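Progress report to the Lullurero Fund, period ending May
Project: Student two-arm picking and sorting, Prumby College robotics club
Prepared by the club's faculty adviser

You asked for a shorter report this time, and for one with "fewer adjectives about potential." Both requests have been passed on to the students, who wrote the last one.

## Where we are

In the fall we promised you that by the end of the spring term a pair of arms with humanoid hands would take a cardboard box out of a bin, carry it to a shelf, and put it down there. We also promised a public demonstration, a set of lesson notes for other clubs, and a website. Taking these in order of embarrassment: the website is a page with our name on it, the lesson notes are half written, the demonstration has been moved to the fall, and the arms do pick up boxes.

They pick up boxes often enough that the students have stopped cheering and started complaining, which I take as a sign of maturity. Of the 300 trials logged this period, 232 ended with the box on the correct shelf. The proposal asked for 240, a number I chose myself because it looked good in a table. We are eight boxes short of it, and I have been reminded of this by every member of the club.

The trials all use the same setup: a plastic bin on a low platform, boxes standing up in it, yellow shelving on the side and behind. The boxes are whatever arrived in the mail that month. We started out with a matched set from Oretti, all the same size and very smart, and the students worked out that the arms had learned to handle Oretti boxes and nothing else. The matched set has been retired.

Two hands in one bin is still the hard part. Each arm plans its own path quite well. Together they behave like two people reaching for the last slice of pizza, and most of this term's coding time went into making one of them wait.
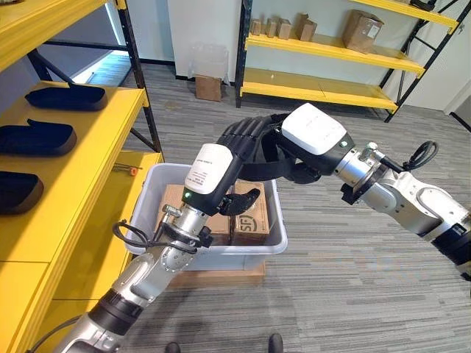 ## What went wrong

Sixty-eight trials failed, and the students sorted them by cause. The largest group, 40 of them, were failed grips: the fingers close on the top edge of the box, the cardboard gives, and the box stays in the bin while the arm carries nothing to the shelf with great care. The software now checks whether it is holding something before it leaves. I had assumed it did this already. So had everyone else, each believing that another person had written it.

The next group were collisions between the arms, all of them slow and none expensive. The remainder went into a column headed "misc," and after some discussion the students agreed to split "misc" into things we understand and things we don't. The second column is longer.

We also lost two weeks to cables. A loop of cable that hangs nicely with the arm at rest will find something to catch on once the arm turns over, and ours found the rim of the bin. The fix was to reroute the cable and limit the wrist rotation, and it took one afternoon. The rest of the two weeks went to blaming the motion planner, which has received no apology.

## The wrist camera

This was the addition you approved in the middle of the year, and it has earned its money. The head camera sees the bin well until the hands go in, at which point it sees mainly hands. The wrist camera has the opposite trouble. It gets close to the work, and a good share of its view is taken up by our own hardware, black parts on black parts, with the carpet and the pale work surface showing in what is left over.

The students' first idea was to crop the hardware out. Their second was to leave it in and let the software learn that the black parts are always there and never need picking up. The second idea won after a debate that used up a full meeting and most of the whiteboard. It does mean that any change to the mounting sets us back, so no one is allowed to touch the mounting. A sign has been made. It has more exclamation points than I would have chosen.

Of the 300 trials, the last 80 used both cameras. The failed grips came down in that stretch, though the students also got better at stacking the bin, and I can't tell you honestly how to divide the credit. A proper comparison is on the list for next term, with the bin loaded the same way each time.
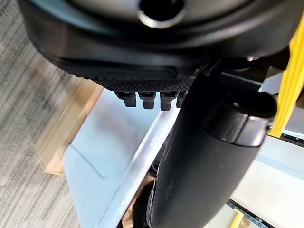

## The students

The club is older and calmer than it was in the fall. Meetings start at 4 p.m., meaning 4:20. The group that came in to write code has learned to use a screwdriver, and the group that came in to use screwdrivers has learned to read an error message before reporting that "it's broken." Both groups resisted.

The logging habit is the change I would point to if you only had time for one. In the fall, a failed trial was a thing that happened to somebody and was then forgotten. Every trial now gets a line in the log, failures included, with a note on what the person at the keyboard thought had gone wrong. Some of the notes are useful. One reads, in full, "vibes." We are working on that.

Our visit from the Chege club, who are building a single-arm sorter with a plain two-finger gripper, was good for morale until they asked why we needed so many fingers. The students have a page of reasons now. I would call four of them sound. The two clubs plan to swap boxes next term and run each other's trials, and both are confident in a way that I look forward to.

## Money

Spending is under budget on parts and over budget on shipping, and the two come close to canceling out. The full sheet is attached. The line labeled "snacks" was paid by me and appears there by mistake.

We have not touched the amount set aside for the demonstration and ask to carry it over into the fall.

## Next period

- Finish the lesson notes, including the chapter on cables, which was going to be a paragraph.
- Run the one-camera and two-camera comparison with matched bins.
- Get the arms to share the bin without one of them standing idle for most of the job.
- Add boxes that are dented, taped over, or lying flat.
- Put something on the website.

## What we need from you

A yes or no on the carryover before the summer break, and a date in the fall when somebody from the Fund could attend the demonstration. Afternoons are best. Please allow for the twenty minutes.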